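4. What ends up on top of the drawer

4.1 The flat surface as a waiting place

In the previous section we looked at how people in shared kitchens and workrooms describe their own tidying, and we noted how often they spoke of "putting things away" when, from the rest of what they told us, they meant moving things a short distance and leaving them there. We now turn to the furniture itself, and in particular to the low cabinet with a wide drawer and a flat top, a piece that turned up in nearly every room we studied and which most of our participants had never given a moment's thought. It is a humble thing to build a section of a paper around, we know, but we grew rather fond of it over the course of the work, and we hope the reader will bear with us.

Our starting point was the diary material. Each of the 29 participants kept a short written record for 14 days, noting down whenever they set something on a surface with the intention of dealing with it later. The entries are lovely to read, and very uneven. Some people wrote a line or two and some wrote most of a page (one participant at the Vergara site managed a whole paragraph on a teaspoon). What they share is a sense that the top of a cabinet is a kind of waiting place, where an object can sit while its owner makes up their mind about it. "It's on the side" was the phrase we met again and again, and it was nearly always said with a certain contentment, as though being on the side were already a step towards being dealt with.
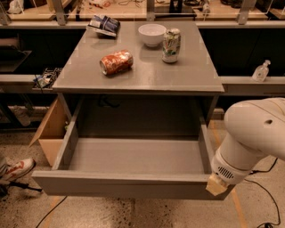 Figure 6. Drawer cabinet with the drawer open and mixed items on its top.

Mixed groups of objects of this sort are harder to tidy than groups of one kind, and our participants told us so in a good many different ways. A row of mugs goes to the sink, a heap of letters goes to the desk, and the whole business is over in a single trip. When the things on a surface belong in different places, the person has to make a fresh decision for every one of them, and it is the deciding, far more than the carrying, that they found tiresome. The top in Figure 6 is a good case, for the dented red can lying on its side reads to most people as rubbish or recycling straight away, while the white bowl close to it belongs with the crockery and would be missed if it went the wrong way. The green and white can is the troublesome one. It is dented too, but it is standing upright, and in our interviews a can left standing was very often given the benefit of the doubt, on the grounds that somebody might be coming back for it.

We came to call this the courtesy of the upright can, at first as a bit of a joke between ourselves and later in earnest. At the Astlow site, where the kitchen is shared between two teams who do not see much of each other, participants told us they would clear away anything that looked fallen over or squashed without a second thought, but would walk round a standing drink for the better part of an afternoon. One of them described lifting such a can to feel whether there was anything in it, finding it quite empty, and putting it back exactly where it had been. She laughed as she told us, and then said she would probably do the same again tomorrow.

4.2 Why the drawer stays empty

It seems natural to suppose that a surface fills up when the storage beneath it is full. We certainly supposed so when we drew up the study in January, and our first set of interview questions took it rather for granted. The diaries soon put us right. Participants often wrote of leaving things on top of a cabinet whose drawer had plenty of room in it, and a fair few of them were surprised, on reading their own entries back, to find that they had never opened the drawer at all.

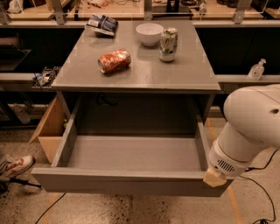
Part of the explanation is simply that a wide, shallow drawer with no dividers gives people very little help. It does not say what it is for. A cutlery tray invites forks, and a deep drawer by the cooker seems to ask for saucepans, but an undivided drawer could hold almost anything, and our participants were reluctant to be the first to settle the matter. Gudrun Kröger, who carried out the interviews at the Borov site, recorded several versions of the same remark in her notes, the clearest of them being: "I didn't want it to become the drawer for that." There is something rather thoughtful in this, we feel. To put the first thing into an empty drawer in a shared room is to make a small rule for everyone else, and people who are perfectly happy to leave a bowl out on the side may be quite shy of making rules.

There is also the plain matter of the drawer needing floor space. A large drawer pulled fully open stands a good way out into the room, and in narrow kitchens this means that somebody has to step back, or wait, or go round the other way. Participants at the Prirneo site, whose kitchen is little more than a passage, brought this up without being asked. They told us that they opened the big drawer only when they were alone, and that the top of the cabinet was, as one of them put it, "the polite place to leave things" while others were about.

A last word on packets, which gave us more trouble in the coding than anything else. Snack bags, folded wrappers and half-finished parcels of one sort or another tend to drift to the back of a surface, and they stay there longest. We had expected food packaging to be treated much like the cans, but the diaries suggest that a folded packet is read as something being saved, whatever may or may not be left inside it. Of the 90 diary entries that mention a packet, only 14 record its being thrown away by the person who wrote the entry. The remainder describe it being moved along, tucked behind something else, or left for whoever it belonged to. We return to these entries in Section 5, where we compare them with what participants said about the contents of their own cupboards at home.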